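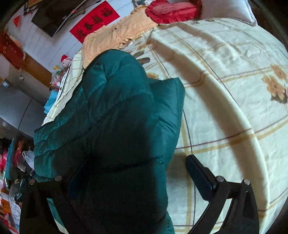

On Wednesday, May 14, 2025, Naveen Tiwari wrote:
> I have been rolling mine from the hem up and pushing them into the
> sack while there is still air in the baffles. The roll springs open
> before I can get the drawstring over it. Wayne said in December to
> fold in thirds first, but then the sleeves make a lump on one side
> and the bundle won't sit flat on the shelf. Does the order matter,
> or am I just using a sack that is too small? Mine is the 7 liter
> Julteo.
>
> Also, do you close the zippers or leave them open?

Naveen,

The order matters more than the sack. A 7 liter sack will take a mid-weight jacket, but you have to get the air out while the jacket is flat. Once it is rolled, the air at the middle has a long way to go.

What I do on the spare bed:

1. Spread the jacket full width, hem toward you, collar toward the pillows. A bed works better than a table. The cover grips the shell a little and a table lets it slide.

2. Smooth from the collar down, along the body, with the flat of the forearm. Go slowly over the stitch lines. Most of the air leaves through the seams, so pressing hard on the middle of a baffle gains you very little.

3. Lay the sleeves across the back so that they overlap in the middle. If both end up on the same side you get the lump you describe.

4. Fold once lengthwise, press again, then roll from the hem toward the collar.

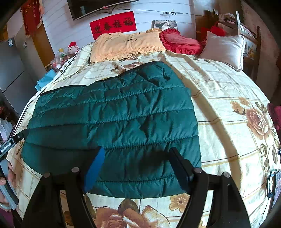 Quilted puffer jacket spread flat on the bed, baffles running side to side.

I start from the hem because the collar and shoulders are the thickest part and they hold the roll shut when they come last. Rolling from the collar gives you a hard core and a loose tail. Garnet McKinnon does it the other way with a hooded Tametti and reports no trouble, but the hood on that one zips off.

On your second question: front zipper closed, pocket zippers open. A closed pocket holds its own air and you can feel it as a soft spot in the roll. Check for

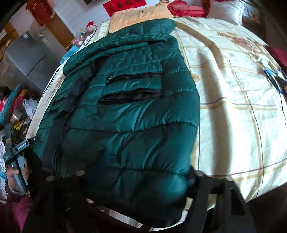

tissues and coins at the same time, then press the pocket bags toward the opening with your fingers. If the front has snaps, fasten those too. A loose snap half pressed against a thin shell will leave a ring in the fabric over a few months.

I would keep the sack for travel only. For the summer mine go in a cotton pillowcase, folded once and unrolled, on the top shelf – 15 inches clear is enough for two of them. I tried one in a vacuum bag for 224 days and it took three passes in the dryer on low to get the loft back, and the shoulders are still thin.

Roswitha asked off-list about washing first. Yes, and give it an extra day on the rack after it feels dry.

Is the Julteo the version with the side straps? If so, leave them slack until the drawstring is closed.

Ferhat Oral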